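Cloth, Contact and the Second Layer: A Conversation with Kerttu Heinonen
27/01/2026

Kerttu Heinonen has spent most of her working life on gripping problems. She started with castings, moved to molded parts, and now runs the manipulation group at Prellbridge, where the parts are shirts. I asked her first whether a machine can do the laundry.

"Which part of the laundry?" she said. "Washing was solved long ago. Drying too. What's left is everything between the dryer and the drawer, and that is mostly handling cloth."

Her group splits the job into picking one item from a pile, finding out what it is, flattening it, folding it and putting it somewhere. Folding gets the attention, but Heinonen ranks it as the easier half. A shirt that lies flat with a known collar and hem can be folded by a fixed routine. A shirt in a heap has no fixed shape for the planner to start from.

"A casting has six numbers. Position and orientation, and you're done," she said. "With a T-shirt I can't even tell you how many numbers I need."

The group's current test set is 400 garments and cloths, bought secondhand. In the last full run the system picked 372 of them singly, without dragging a neighbor along. Heinonen does not consider that a good result for a home. Each miss has to be found and undone by someone, and undoing takes longer than the original fold.
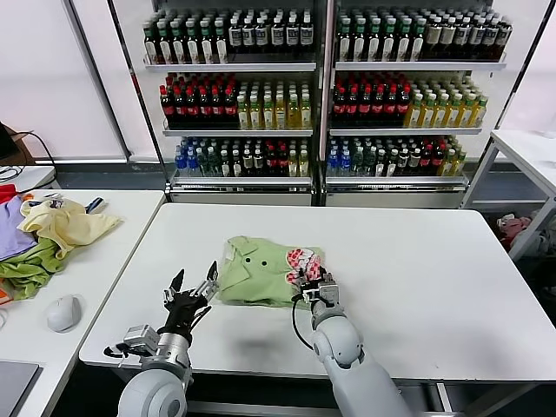
A checkered cloth held over the right side of a folded shirt, with unfolded clothing on the table at left.

Stacking is where she spends most of her time now. Putting one cloth on top of another sounds trivial, but the lower item can move with any sideways force from the upper one. "If the fingers close 2 millimeters too deep, you have both layers," she said. "The camera won't tell you, the hand is in the way. You need it from the fingertips or from motor current, and motor current is noisy."

Her colleague Ziad Kassab, who writes the grasp controller, is more optimistic about shop floors. A store that refolds the same four sweater styles all day offers a narrow problem with known sizes and good light. He would accept a slow machine there, provided it could run after closing.

"Speed is a cost question," Kassab said. "Recovery is the technical question. What does it do when the sleeve falls back out? Ours tries again twice and then stops and waits."

Neither of them would give a date for a household product. Heinonen said she would want to see a week of mixed laundry handled without a person stepping in, including socks, fitted sheets and anything with a drawstring. Her group has not attempted the fitted sheet.

I asked whether she folds her own clothes.

"Badly," she said. "I hang most of them."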